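Phelan Residents' Forum
Shared Facilities > Kitchens > Cooking equipment
Thread: Condition and use of coil-burner cookers in shared kitchens

Facilities_Desk
Posted Feb 20, 2026

Residents are asked to note the following in respect of the electric cookers in the shared kitchens at Phelan and Dirnska House.

Cookers are to be left clear at the end of each evening. Pans and kettles should be emptied, washed and returned to the shelf. Drip pans are to be wiped once the burners have cooled. The burners themselves must not be immersed in water or treated with oven cleaner.

The weekly inspection will continue as before. Comments on this guidance may be made below.

dirnska_second_floor
I would ask the Desk to reconsider the requirement that kettles be returned to the shelf. The shelf in our kitchen is above head height for several residents, and a stove-top kettle is in use from six in the morning. It has been customary to leave it on a back burner, and I am not aware of any complaint.

R452
With respect, there was a complaint, and I made it. In December the kettle was left on the back burner overnight on three occasions, and on one of them the burner was still switched on at low when I came down. The kettle had boiled dry. I support the guidance as written.

dirnska_second_floor
I accept that the incident was serious. It concerned a control left on, however, and the remedy for that is to check the controls. Moving the kettle would not have turned the burner off.

Room 271
I should like to raise the matter of pan sizes. The small burners are regularly used under the large stockpot, which then takes an unreasonable time to come to the boil and overhangs the next burner. A notice stating which burner suits which pan would be of more benefit than a further rule about shelves. I would also suggest that handles be turned inwards, but not across another burner that is in use.

Facilities_Desk
The suggestion regarding a notice is accepted in principle. A draft will be prepared. On the kettle, the Desk will consider whether one may remain on a back burner during the day, provided that it is put away by 8 in the evening.

Tandemness
Could the draft also address worn non-stick pans? Two in our kitchen have been scratched by metal spoons. My understanding is that such pans should be thrown out at the first mark.

R452
I do not agree that a single mark justifies disposal. Light wear at the rim is ordinary and does not affect the cooking surface. Where the coating is flaking inside the pan, it should be withdrawn. The shared budget will not support replacing every pan that shows its age.

Tandemness
I am content with that distinction if it is put in writing. At present each resident applies a personal standard, and pans disappear without notice.

Room 271
The large front burner has been left free, and the kettle and the saucepan each have a burner of their own.
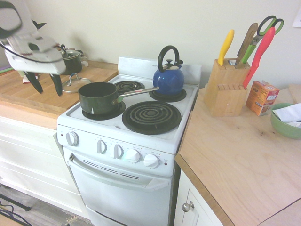 hallway_north
What is the correct way to clean the drip pans under the coils?

Facilities_Desk
Switch off the cooker at the wall and allow it to cool fully. Lift the edge of the coil, draw it gently out of its socket, and take out the drip pan. Wash the pan in hot water with washing-up liquid, using a paste of bicarbonate of soda for burnt residue. Dry it thoroughly before refitting, and check that the coil sits level.

hallway_north
Thank you. Our previous notice advised lining the drip pans with foil. Is that still permitted?

Facilities_Desk
Foil is no longer to be used. It may touch the element, and it traps heat beneath the burner. Any remaining copies of the previous notice should be taken down.

dirnska_second_floor
I maintain my objection on the shelf, but the evening arrangement proposed by the Desk would be workable for our floor. May I ask that the kettle hook by the window be repaired in the meantime?

Facilities_Desk
The hook has been added to the repairs list for Dirnska House. The draft notice will be posted in this thread for comment before it is displayed in the kitchens.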